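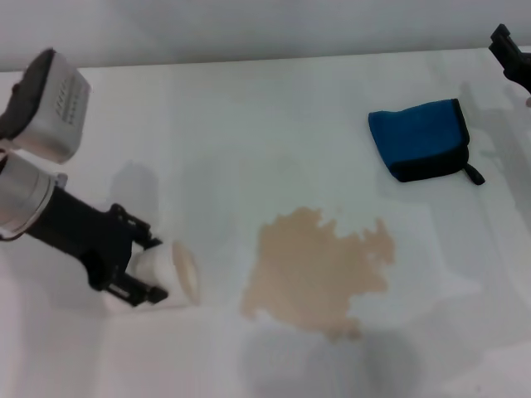
最近彻底迷上了去污渍这件事,忍不住开一串慢慢写!起因是去年搬到 Okness 以后,楼下有一家叫 Jistside 的老洗衣店,我送一件衬衫进去,跟老板聊了两个小时污渍,出来的时候天都黑了。

先说我最喜欢的一个分法:水性的、油性的、蛋白质的、单宁的,还有色素的。以前我见到脏东西一律倒洗洁精猛搓,现在会先停一下,想想它是什么。就这一停,救回来好多东西。

茶、咖啡、红酒都归单宁那一类。刚洒的时候用干布压着吸,从外圈往中间压,千万别来回抹,越抹越大一摊。吸完再用凉水点几遍,很多时候到这一步就已经看不太出来了。

顺便讲讲肥皂。老式的固体肥皂碰上单宁类的渍有可能让颜色更牢,所以咖啡渍我现在都用液体洗衣液。知道这一条的时候我真的拍了大腿,我外婆那条白桌布,我当年可是拿肥皂搓了一晚上啊……

奶茶和拿铁最有意思,因为里面既有茶或咖啡,又有奶,等于两种渍叠在一起。我的顺序是凉水冲背面,加酶洗衣液搓一搓放一会儿,最后才轮到氧系漂白剂。一上来就用开水的话,奶里的蛋白质会凝在纤维里,后面就难了。

血渍同理,凉水凉水凉水!

说到氧系漂白剂(就是过碳酸钠那种白色颗粒),简直是我今年的心头好。温水化开,棉麻泡进去,看着水面冒小泡泡,特别解压。羊毛和真丝别这么泡,会伤。还有,化好的水别装进密封瓶子里存着,它会一直放气,用多少化多少。

桌面台面也说几句。光滑的白色台面,湿布一擦基本就完事,讨厌的是放了一夜的那种茶圈。小苏打加一点水调成糊,敷一会儿,软布轻轻打圈,再擦干净。亮面的先在角落试一下,免得磨花。

石材台面请把白醋和柠檬拿远一点!大理石遇酸会失光,那个印子擦不掉,得找人重新抛。我在旧公寓就亲手毁过一小块,押金扣了68镑,记到今天。

再啰嗦一句安全的:含氯漂白水绝对不要和洁厕灵、白醋、氨水混着用,会出有毒的气体。一次只用一种,开窗,戴手套。

推荐一本让我读得停不下来的小册子,Ieuan Jenkins 写的《Prydderch 洗衣笔记》。薄薄的,在旧书店淘到的,里面记了16种他家里常碰到的污渍,从甜菜汁到自行车链条油。文风超级可爱,讲到咖喱那节他连写了三遍“耐心”。

咖喱那节我试过,真的有用!姜黄的黄色怕光,洗完还剩一点印子的时候,趁湿拿到太阳底下晒。我那条餐巾晒了两个下午,黄印淡到要凑近了才找得到。十一月的太阳也行,就是得多晒几回。

油渍这边,我的常备是玉米淀粉。撒上去,等它吸,抖掉,再滴一点洗洁精用手指揉开。羊绒围巾沾到沙拉汁那次,我撒了厚厚一层,像在给它裹粉准备下锅,哈哈。

有人私信问我那瓶 Grirnano 去渍笔好不好用。在外面应急可以,回家还是要正经洗一遍,不然会留一圈水印。我包里这支已经用了半年多,主要贡献给了意面酱。

烘干机请一定放到最后再考虑!渍没掉干净就进烘干机,热度一上来等于把它定住了。我现在洗完都会拿到窗边对着光看一遍,有印子就再泡,没印子才烘。

还有个小习惯分享给大家,买回来的新衣服,先看洗标拍张照存手机里。洗标剪掉以后再想起来问“这是什么料子”,太晚啦,我有5件毛衣就是这么变成谜的。

墨水我还没攻克。圆珠笔用酒精棉点一点还行,钢笔的蓝黑墨水我完全拿它没办法,白衬衫胸口那一朵现在还在。有成功过的朋友快来教我,什么偏方都想听!

明早要去 Jistside 取外婆那条桌布,老板说他想试试看。取回来接着在这串下面更新~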